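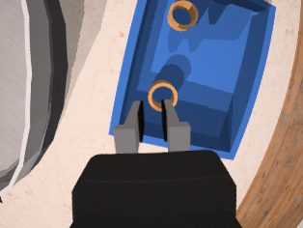
orange ring, blue tray

Re: [fandance-list] Buvcombe swap — table fees and the parking thing

Thu 10 January

Quick one, on my lunch. Replying to the bits I can answer, rest tonight or tomorrow.

> Has anybody heard back from the Buvcombe hall about
> the spring date? In December they told us the big room
> was ours but I never got anything in writing. Also can
> we PLEASE settle table fees before people start mailing
> checks. Last time it was a mess. And is Drindovska
> bringing the bead stock or do I need to tell people no?

Hall — yes, heard back, big room is confirmed. Got the email yesterday, forwarding it to the list archive when I'm home. Doors at 8 for sellers, 9:30 for everyone else. They want us swept and out by 4, and they mean 4. Kitchen is NOT included this time. Bring a thermos.

Table fees. Last year we took in 2916 total and the hall ate most of it. Rent is up by 100. So my vote is leave full tables where they are, raise the half tables a little, done. If you hate that say so by the weekend, otherwise I'm putting it on the form. Please no checks until the form is up!! I still have two from last time with no name on them and can't tell who they're from.

Drindovska — they say yes to the seed beads and the glass buttons, no to the wire. Shipping on wire was too much. If you wanted wire, Neves still has the 18 gauge but only in the big spools, so maybe find somebody to split one with. I'd take half a spool of the copper if anyone's game.

Parking. Ok so the side lot has 11 spaces and that's for unloading only. Unload, move your car to the church lot, walk back. It's a four minute walk, I've done it with a bad knee. Last spring two vans sat there all morning and the rest of us were hauling bins up the hill in the rain.

Sign ups so far, 71 people counting spouses who say they're just coming to carry stuff. (They always end up buying.)

Still need:

- somebody with a card reader that works in that basement, mine dosen't
- extension cords, long ones, label them with tape
- a person for the door from 9:30 to 11

The clasp repair demo is on again, small room, after lunch. Bring your own pliers. If you have a stuck jump ring or a bail that keeps opening bring that too, we'll go around the table and fix what we can.

Oh and the bulk order sheet closes when the form goes up, same time, so dont wait on that either.

Gotta run — more tonite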